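Flotberg three-piece sofa set: two years on

Reviewed by Robel Kahsay, 16/01/2021

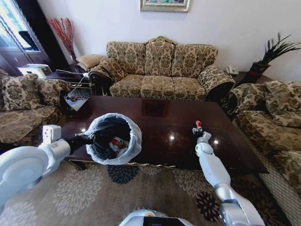
The sofas, with the coffee table in front.

We bought the Flotberg set to replace a corner unit that had gone flat in the seats. It comes as three sofas in the same fabric, sold together, and the price was lower than for two of the Ikon ones we had been looking at. I said at the time that I would write it up once it had been properly lived on, so here is the long version.

Delivery and assembly

The sofas arrive with the feet off and the back cushions in bags. Each foot screws in by hand and you need no tools. The delivery team from Clarna carried everything up to the first floor and took the packaging away, which had not been promised. Measure your doorway first. Ours is narrow and one sofa had to go in on its end with the door taken off its hinges.

Give the back cushions a day out of their bags before you judge them. Ours looked thin to begin with and filled out overnight.

Comfort

The seats are on the firm side. I like that, as I have a bad hip and find deep, soft sofas hard to get out of. My wife would have liked a bit more give. After two years the middle seats have softened slightly and the end ones have hardly changed. We swap the cushions over when we remember.

The seat depth suits anyone of average height. Tall visitors sit well enough but their heads are not supported. Arvo Aaltonen next door, who is very tall, bought the Sundaram high-back after trying ours, and for him it was the right choice. It takes up more room and makes the window behind it look small, but you can fall asleep in it.

The arms are wide enough for a plate but I would not trust one with a mug.

Fabric and cleaning

The upholstery is closely woven and does not catch on buttons or zips. Crumbs brush off. A spilt cup of tea came out with cold water and a cloth, though it took two goes and left the patch a little stiff until it had been brushed. The seat covers unzip and can be washed on a cool cycle. Put them back while slightly damp or you will struggle with the corners.

The fabric on the arms has started to go shiny where hands rest. You see it in low sun and not much otherwise. Spare arm covers are sold separately and I think they should be in the box.

Problems

One foot worked loose in the first March and the sofa developed a rock. I tightened it and it has stayed put. A zip pull also came off a back cushion. Clarna sent a replacement after two emails - the first went unanswered - and did not charge for it.

The gap under the sofas is too low for our vacuum cleaner head, so they have to be pulled out to clean behind. They are light enough for one person to do this, but put felt pads on the feet if you have a wooden floor.

Would I buy it again?

Yes, at the same price. If you want to sink into a sofa, try the Ikon first. For a room where people mostly sit and talk, the Flotberg does the job and still looks decent. I would order the arm covers at the same time, as the shade has changed a little since ours were made.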